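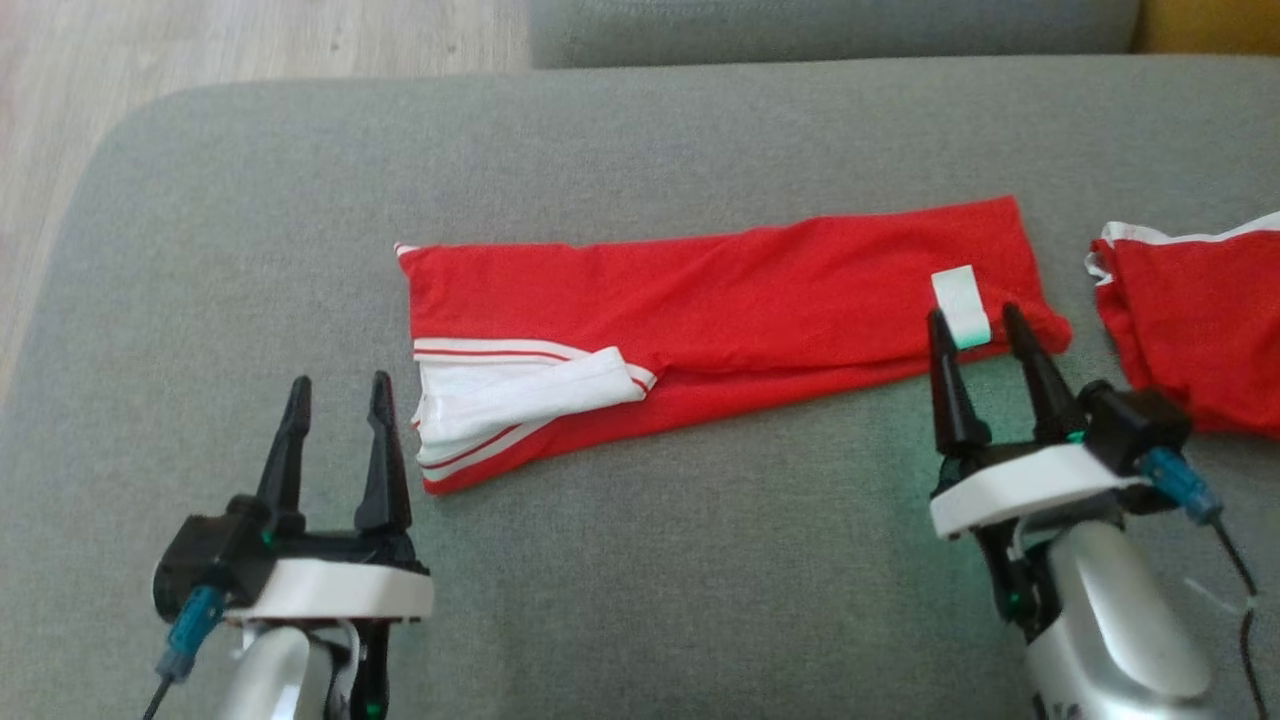
Folding task: red knit garment on a sofa cushion, both grippers open.

Home | Projects | Reports | Contact

Progress report to Undari, October 3, 2020

In this period the Pornia team made 1,592 folding trials on soft furniture. Shirts are now folded well in 80 of each 100 trials, but long sleeves and turned cuffs remain difficult – one garment can take nine minutes. We cannot yet say that the machine is useful in a home. Until December we will work on cuffs and ask for no new money.

We use cookies to improve this site. Accept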